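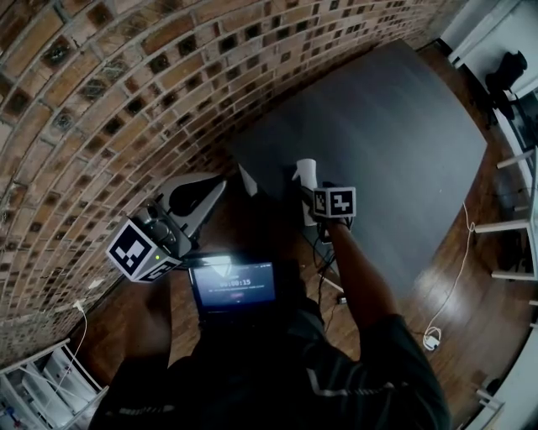 Maintained by Na-rae Nam and Patricio Rivas, Flollance. Last updated Thu 28 September.

grindero-track

Pose tracking and episode slicing for the Grindero hand-held grippers. It reads the overhead video, finds the marker cube on each gripper and writes a 6-DoF trajectory per hand, which the Teten planner loads directly.

Install

Python 3.11 or newer. Clone the repo, then run pip install -e . from the top folder. OpenCV must be the contrib build.

Usage

grindero-track calibrate lens.yaml
grindero-track run session/ --out tracks/

Calibrate before the first run. The overhead lens is wide enough to bend the table edges and the brick wall, and uncorrected footage puts the cubes several centimetres off near the corners.

Behaviour

Left and right are assigned by cube ID, so crossing hands is fine. A cube pose is solved from whichever faces are visible. Gaps of up to 5 frames are interpolated; longer ones are flagged in gaps.csv and left empty. Episodes shorter than 4 seconds are dropped.

Known issues

A sleeve or forearm over a cube looks the same as a lost marker in the log.
Spray bottle grasps: the object centre is guessed from the fingertips and is poor when the bottle is tilted.
Memory use climbs on sessions with more than 300 episodes. Split them.

Colour thresholds live in config/colour.yaml. Send bug reports to Covadonga Rivas with the session folder name.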